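Fake-capacity flash drive

A fake-capacity flash drive is a USB drive or memory card whose controller has been set to report more storage than its memory chips can hold. The computer it is plugged into has no easy way to tell. It asks the drive how big it is, and believes the answer.

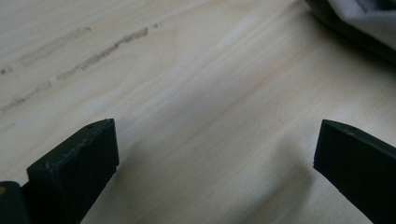
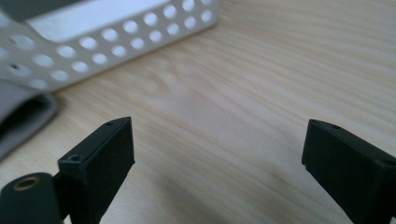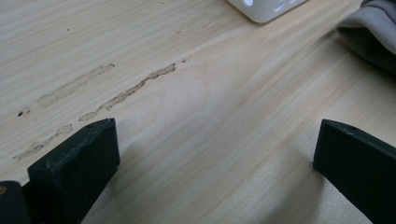
Pale wooden tabletop, three views. Photos: Restrepo

Overview

Most flash drives have two main parts, the memory and a small controller that manages it. The controller's settings are loaded at the factory with a mass production tool, a program meant for the assembly line. Copies of these programs have been passed around on download sites for years, often with poor labels and sometimes with malware packed in. Anyone who has the right one can change the reported size, the serial number and the brand name shown to the computer.

How the drives fail

Sellers tend to describe the fault as "slow writing" or "a formatting problem." It is neither. Once the real memory is full, the controller has to do something with the extra data. Some controllers throw it away while reporting success. Others wrap back to the start and write over older files. File names and sizes may still look correct, as the file table is usually kept near the start of the drive, and so many buyers learn of the fault only when they try to open a video or a backup.

Formatting does not help. A quick format writes a new, empty file table using the same false size. A full format may stop with an error or may finish normally, depending on the controller, and a finished format proves very little.

Testing

The only dependable test is to fill the drive with known data and read all of it back. Vadine, a free checking program, writes numbered blocks and reports the first one that comes back wrong. Its quick mode samples 70 spots across the drive and is promoted as "just as accurate." That claim deserves some doubt, as a controller that remembers recent writes can pass a short test. The full mode takes hours on a large drive.

Pidilis works in much the same way but adds a one-click "repair." The repair makes a single partition inside the part of the drive that passed. It does not change the controller, and reformatting on another computer can bring the false size back.

Claims of recovery

Files that went past the real limit were in most cases never stored, and no recovery program can bring them back. Paid products that promise otherwise usually show a list of file names found in the file table, which is easy to produce and says nothing about the contents.

The Oltavberg list

The Oltavberg list is a user-kept table of controller models and the production tools said to match them. It is widely linked from repair forums. Of its 21 entries for drives sold without a brand, 2 give a source for the match. Using the wrong tool can leave a drive that no computer detects, a risk the list mentions only in a footnote.

See also
Flash memory controller
File allocation table
Bad sector
Counterfeit electronics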